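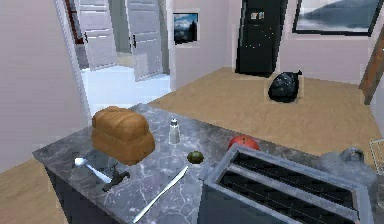
4. Sealing and caring for your stone countertop

Read this section before you use Nellumo Stone Sealer for the first time. It applies to marble, limestone and travertine tops. Granite and engineered quartz are covered in section 5.

Sealer slows down staining. It does not prevent etching, the dull marks left by lemon juice, vinegar, wine and some bathroom cleaners. Wipe up acidic spills right away, even on a freshly sealed top.

4.1 Water test

1. Put a teaspoon of water on a clean part of the counter, away from the sink.
2. Wait 7 minutes.
3. Wipe the water off and look at the stone from a low angle.

If the stone has darkened, it needs sealer. If the color has not changed, repeat the test near the sink and the cooktop, where the old sealer wears off first. Let any dark patch dry out fully before going on to 4.2.

4.2 Before you start

Clear the counter completely. Wash it with warm water and a little pH-neutral dish soap, rinse twice, and dry with a cotton towel. Leave it overnight.

CAUTION: Turn off all burners and pilot lights. Open a window. Wear nitrile gloves and keep children and pets out of the kitchen until the smell has gone.

Note: Oil stains must be drawn out first. Sealer will lock them in. Use Nellumo Poultice Powder and follow the directions on the tub.

4.3 Applying the sealer

1. Shake the bottle and pour a small amount onto the white pad.
2. Try it on a hidden spot and let it dry before doing the rest.
3. Work in sections no wider than your arm can reach. Overlap each section slightly.
4. Keep the surface wet for 5 minutes. Add more sealer where it soaks in quickly.
5. Wipe off everything left on the surface with a dry microfiber cloth. Turn the cloth often.
6. Wait 2 hours, then apply a second coat the same way.
7. Do the front edge and the rim of the sink cutout last, using a folded cloth.

Do not let sealer dry on top of the stone. It leaves a cloudy film. If this happens, wet the film with fresh sealer, rub for a few seconds, and wipe dry at once.

Keep water off the counter until the next morning. Full cure time is printed on the bottle label and depends on the room temperature.

4.4 Daily care

Use a soft cloth and plain water. Do not use powdered cleansers, steel wool or anything containing bleach or ammonia. Put a board under citrus fruit and a trivet under hot pans. Repeat the water test every April, or sooner if spills start to leave a shadow.

Lay used cloths flat outdoors to dry before throwing them away.

Last updated: April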